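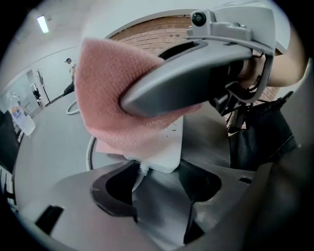
Para Gervásio Brito, o difícil de ensinar a uma máquina é o pano, e ele disse isso antes mesmo de assinar a folha de presenças. Passou boa parte da vida a reparar máquinas de passar a ferro em lavandarias industriais e veio à tarde aberta da Fodidside, num domingo de março, com uma pergunta preparada: o que faz o robô quando o tecido escorrega?

A resposta ficou a cargo de Danai Kyriakidis, que conduziu as demonstrações. Por agora, explicou ela, o robô tenta de novo a partir do mesmo sítio, e muitas vezes erra da mesma maneira. É para reduzir esses erros que a equipa grava pessoas a dobrar panos com uma pinça de mão. A ferramenta leva uma câmara montada por cima dos dedos, e o que ela regista serve depois para treinar o braço, que usa uma pinça do mesmo tipo.

A Fodidside ocupa um piso térreo e abre as portas ao público duas vezes por ano. Desta vez inscreveram-se grupos de oito visitantes, com sessões de meia hora. Quem quisesse podia pegar na pinça e experimentar. Um pano cor-de-rosa, de trama fina e com relevo, foi uma das peças usadas na dobragem.

O gesto parece simples até se ter o punho na mão. Os dedos da pinça fecham-se em linha reta e não sentem nada. Uma pessoa que dobra uma toalha ajusta a força sem pensar, solta um pouco, puxa pelo canto. Com a ferramenta é preciso decidir primeiro onde apertar. Se se aperta longe da borda, o tecido faz um bico e a dobra sai torta. Se se aperta demasiado perto, foge.

Brito fez seis tentativas. À terceira já não olhava para a própria mão, olhava para a ponta da pinça, e Kyriakidis aproveitou para dizer aos outros que era isso mesmo que se pedia a quem grava: trabalhar com os olhos onde a câmara também os tem.

O programa interno que organiza as gravações chama-se Dolix. Cada sessão é dividida em tarefas curtas -- apanhar, dobrar, pousar -- e as que saem mal também se guardam, com uma nota. O Drakos, nome que a equipa deu ao braço, só entra numa fase posterior. Na tarde aberta fez a sua parte em quase seis minutos: duas dobras num pano pequeno, com uma paragem a meio para corrigir a posição. Houve quem esperasse mais velocidade. Kyriakidis respondeu que a velocidade se afina no fim e que um braço rápido a dobrar mal só dá mais trabalho a quem está ao lado.

Perguntaram-lhe também por empregos. Ela falou do projeto Mulley, um ensaio previsto para uma lavandaria de pequena dimensão, onde o braço ficaria com as peças lisas e as pessoas com o resto: lençóis com elástico, fardas, tudo o que tem botões. Não quis avançar datas. Brito comentou que, nas casas onde trabalhou, as peças lisas eram as que se davam a quem acabava de entrar, para ganhar mão, e perguntou por onde começariam os novos. Kyriakidis admitiu que a equipa ainda não tinha pensado nisso.

A última sessão acabou pouco depois das seis. As inscrições para a próxima tarde aberta fazem-se à porta, em papel, e cada visitante pode levar um acompanhante. Crianças podem assistir à demonstração do braço, mas a pinça de mão fica reservada a adultos.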